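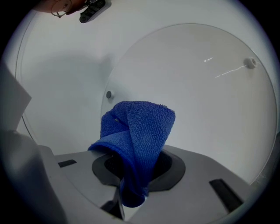 Guides > Task Testing > Cloth Handling

How to Test Whether a Gripper Can Handle a Towel

Wiping, folding and loading laundry are usually the first chores people ask a home robot to do, and cloth is the part that goes wrong. A cup keeps its shape when it is grasped. A microfiber towel does not, and a blue one bunched into an oval opening, with a twisted tail hanging down through it, has no fixed edge for a planner to aim at. This guide sets out a bench test for one small piece of the problem: taking a towel out of an opening and putting it back.

The procedure follows the one Humaira Kakakhel wrote for the Enier trials, with changes by Pranab Matubbar.

What you need

- A two-finger gripper with adjustable closing force
- One microfiber towel with a looped surface
- A fixed platform with a rounded opening narrower than the bunched towel
- A log sheet or spreadsheet

Step 1. Set the start state

Push the towel into the opening by hand until the lower end passes the rim. Leave the upper part standing as a loose fold. Do not smooth it. A corner lying over the rim is acceptable and should be noted in the log. Vary the fold between trials; a policy that sees the same fold each time will learn that fold and little else.

Step 2. Choose the grasp point

Aim for the thickest part of the upper fold. Thin strands at the side tend to slide out of the fingers or pull a single layer free. Approach with the fingers open and parallel to the crease where you can.

Step 3. Close and lift

Close at low force, pause, then increase. Lift straight up by 20 mm and stop. Check that the cloth is moving with the fingers and that the rim is not holding it. If the towel stretches while the lower end stays put, lower the gripper, release and log a snag.

Step 4. Remove and reinsert

Continue the lift until the tail clears the opening. Hold for two seconds. To reinsert, lower the tail first, release, and press the remaining cloth down with closed fingers. Expect most failures at this point. The tail folds against the rim, or the fingers carry the cloth back up when they retract.

Step 5. Score the trial

Record removal and reinsertion separately. Run 30 trials per setting. A combined score hides the difference between the two, and the difference is the useful result.

What to expect

In the November runs on the Damasceno arm, we trained on 219 demonstrations. Removal was dependable. Reinsertion was not, and a person had to step in often enough that the arm saved no time. Siv Engström has since argued for more than 1,000 demonstrations before drawing conclusions - a fair point, although the added data will need varied towels as well.

For a shop floor that feeds rags or wipes into a fixture, removal alone may be worth automating now. For a household, a machine that can take a towel out but cannot reliably put it back still leaves the chore with the owner.

Related: Measuring Slip on Looped Fabric; Setting Finger Force on the Damasceno Arm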